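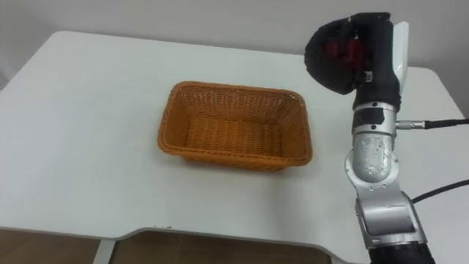

Section 3: Comparing grippers with the basket test

By now you should have the Flaltness controller talking to both arms and the head camera giving you a steady view of the table. If you haven't, go back to Section 2 and sort that out first, as I have tried skipping ahead myself and lost an afternoon to it.

I use this test whenever I get a new hand or change the finger covers on an old one. It's a very plain job: pick up one piece of fruit, move it sideways, let it go over a basket. I like it because a hand that feels wonderful when you're squeezing foam blocks can make a real mess of something small and bumpy. The numbers I give are for the Podulex fingers on the right arm. The Beltrán set wants a different closing force, and that's in the table at the back.

What you need

A table with a pale, plain top
One woven basket, wide enough for the open hand to clear the rim
One soft fruit, or a dummy one of the same sort of size
The head camera and one fixed side camera
A notebook (I know, but the log files never tell me what I was thinking at the time)

Laying out the table

1. Clear the top. Mugs, hex keys, spare cable ties, all of it. The camera will find them even when you've stopped noticing them.

2. Put the basket near the middle of the head camera's view, a touch to the left, with its long side running left to right.

3. Put the fruit to the right of the basket with a bit of bare table between them. I started out with the two nearly touching and the knuckles kept clipping the rim on the way down, so do leave a gap!

4. Take the arms right out of the head camera's view and save a still. The controller calls this the start view and compares every later run with it. 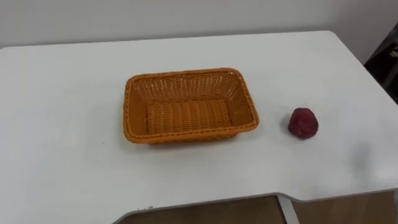 Fig. 3.1 Start view from the head camera. Basket left of the middle, fruit to its right, arms out of view.

5. Look at the shadows in your saved still. Soft grey ones are fine. If you've got a hard dark edge next to the fruit, move a lamp or pull a blind and save the still again.

Note: a white table can fool the auto exposure into turning everything down, and then dark red fruit goes nearly black. I lock the exposure before step 4 and leave it locked for the whole session.

Setting the hand

6. With the arm powered but paused, open the Grip page and choose your finger set from the list. Check it twice. The names are short and two of them differ by a single letter.

7. Set Closing Force to 16. That's on the controller's own scale, which goes up to 1000, so it looks silly and tiny, but it's plenty for fruit. I work upwards from there one step at a time.

8. Set Wrist Height Offset to 476. If your table is a different height from the one in our Ralovstead workshop, you'll need to run the height routine from Section 2 and use whatever number it gives you.

9. Follow each cable along the arm with your fingers, from shoulder to wrist. There should be enough slack for the elbow to straighten but no loop big enough to catch on the basket.

CAUTION: Keep your own hands off the table once the arm is live. Pause it before you nudge the fruit, every single time, even for a tiny nudge.

Running the test

10. Park the left arm down by the robot's side. You can leave its hand fitted.

11. Start both cameras, then press Run. The right arm should go to the fruit, close, lift, swing across and stop over the basket.

12. Let the arm hold for a count of 3 before you allow the hand to open. I'm looking for creeping fingers here, and for any twist in the wrist. Some hands look rock steady from the front and are slowly rolling the fruit out sideways.

13. Open the hand and keep the arm where it is until you've saved a still from the side camera.

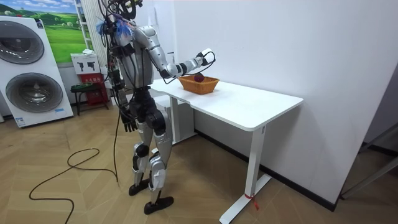 Fig. 3.2 Side camera view. Gripper above the basket, fruit inside, left arm down.

14. Write down where the fruit ended up. Near the centre of the basket is what I'd call a clean drop. Up against a side wall still counts, but make a note of which side, and if the same side comes up again and again, it's nearly always the wrist offset and hardly ever the fingers.

15. Pause, take the fruit out, check it for dents and put it back where it was in your start view. Then go again.

Note: the side camera needs to see the whole of the basket and the working arm down to the fingertips. I place mine far enough back to get the feet in as well, so I can spot the robot shifting its weight during the reach. Any trailing cable on the floor should have loose, wide loops, well clear of where you walk.

Swapping to the second hand

Do the swap with the power off at the controller, and don't move the basket or either camera while you're at it (I put little pencil marks on the table at the basket corners). Once the new hand is on, repeat steps 6 to 15 with a fresh fruit. Please don't reuse the first one. By then it's gone a bit soft, and the second hand gets the blame for bruises it never made.

If the fingers close beside the fruit instead of on it, redo the start view. If they close properly and the fruit slides out during the lift, raise the closing force by one and try again – and if you find you've raised it more than a few times, have a look at the finger covers before going any higher. Worn covers are covered in Section 4.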